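Workshop > Parts Help > Wheel Studs and Lug Nuts FAQ
Reading time: 3 minutes

Wheel Studs and Lug Nuts: Your Questions

We get a lot of mail about studs at Costache, more than we get about anything else on the shelf, and most of it is from people who are standing in the garage with one wheel already off. So we've tried to put the common questions in one spot. If yours isn't in the list, write to us anyway! Veronica Lungu reads the parts inbox every Wednesday and she is very patient with blurry phone pictures of threads.

How do I know which stud my car takes?

You need the thread size, the knurl diameter and the length under the head, and you need them from the stud that came out of your hub, if you can possibly manage it. The catalog listing for your model is a good start, but cars that have been around a while have often had a hub swapped somewhere along the way, and the previous owner may not have mentioned it (or known). Measure the knurl with calipers at its widest point. A ruler won't do for this one, sorry.

Can I pull the new stud in with a lug nut?

Lots of folks do, and we understand why, but we'd much prefer you use a press. If the hub is staying on the car and a press is out of the question, use an old nut you don't mind throwing away, stack a few hardened washers under it with a little grease between them, and go slowly with a hand wrench. Please leave the impact gun on the bench. Once the head is sitting flat against the back of the flange, stop, take the nut off and look at it from behind before you go any further. The nut you used goes in the trash, along with any washer that has dished.

What's the difference between the Foker and the Moltow studs?

Mostly the nose. The Foker has a plain end with a short chamfer, just like what most cars left the factory with, and it's the one to order if you're replacing a single broken stud and want it to match its neighbors. The Moltow has a longer unthreaded nose, so the nut finds its way on straight even when you're in a hurry. People who change wheels at the track tend to love it. It does stick out farther, so check that your center caps still fit. 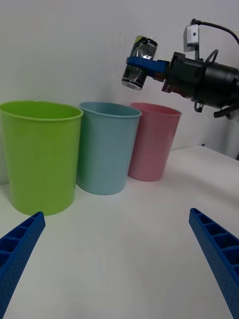
Parts Help, Issue 7, p. 338

Do I need open or closed lug nuts?

Either one will hold your wheel on. Closed nuts look tidier and keep road salt off the threads, but they can bottom out on a long stud before they've clamped anything, and that's a nasty one, as the wrench will click and everything will feel fine. If you've gone to extended studs, use open nuts, or measure the inside depth of the closed ones first and compare it to what's poking through the wheel.

The seat matters even more. A cone seat nut on a ball seat wheel touches in a thin ring and works itself loose. Look into the hole in the wheel, look at the end of the nut, and if you can't tell, bring both to the counter.

Should I put anti-seize on the threads?

Our answer is no, unless the maker of your car says otherwise. The torque figure in your owner's manual is nearly always for clean, dry threads, and anything slippery on there means you're stretching the stud a good deal more than you think. A wire brush and a rag will do. If the nut still won't spin down by hand after that, the threads are hurt and the stud should be replaced.

How many times should I re-check the torque?

Once after a short drive, with the wheels cool, and then again after a few days of normal use. Edgardo Tolentino, who ran our Simalholm shop for years before he moved over to the catalog side, does his 3 times with new alloy wheels and won't be talked out of it. I've picked up the habit from him.

One stud snapped. Do I have to replace the rest?

If it broke because somebody cross-threaded it, you can usually get away with the one. If it broke while you were driving, or if you find 2 gone on the same hub, do the whole set and the nuts with it. The ones that were left have been carrying the extra load, and the damage doesn't always show.

Can I send back studs I've already pressed in?

I'm afraid we can't take those. The knurl cuts its own grooves on the way in and it won't grip the same in another hub. Unused studs in the original bag are fine to return, and so are nuts, as long as they haven't been on a car.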